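**L'atelier de tri de Lundemero** est un atelier de reconditionnement de jouets de construction, exploité par la société Trellden. Il est surtout connu pour avoir confié à des bras robotisés une partie du tri des grosses briques en plastique, tâche longtemps accomplie entièrement à la main.

## Le poste de tri

Les briques rendues par les écoles et les ludothèques arrivent mêlées, toutes tailles et toutes couleurs confondues, et il faut bien les reprendre une à une. Le poste Pacheco, mis en service au mois d'août, puise dans des bacs blancs à l'aide d'une pince à deux doigts et dépose chaque pièce selon sa couleur et son format. Une équipe de 10 personnes travaille autour des bras – on y parle volontiers de « la table », comme au temps du tri manuel.

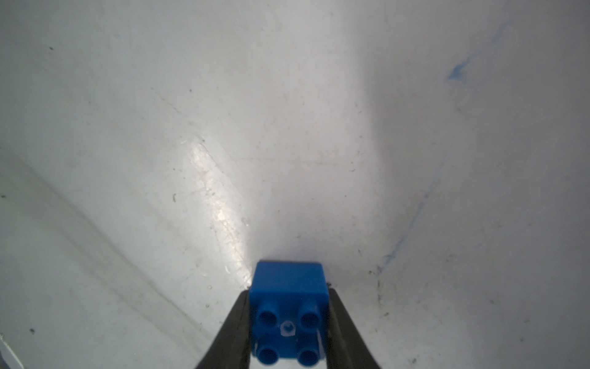
## Effets sur le travail

Le changement le plus apprécié tient sans doute aux poignets et aux épaules, que le geste répété fatiguait beaucoup. Les anciennes trieuses et les anciens trieurs se consacrent désormais au contrôle des pièces abîmées, à la composition des lots et au réglage des pinces, appris sur place au cours d'une formation de 274 heures.

Tout n'a pas été simple pour autant. Le rythme, fixé à 700 briques par poste et par jour, a d'abord paru bien raide, et plusieurs salariés ont regretté les conversations d'autrefois, quand chacun triait face à son voisin. Un accord signé le 2019-12-10 leur permet d'arrêter eux-mêmes la machine et de revenir au tri manuel pour les petites séries.

## Voir aussi

- Atelier de Tellham
- Ergonomie du poste de travail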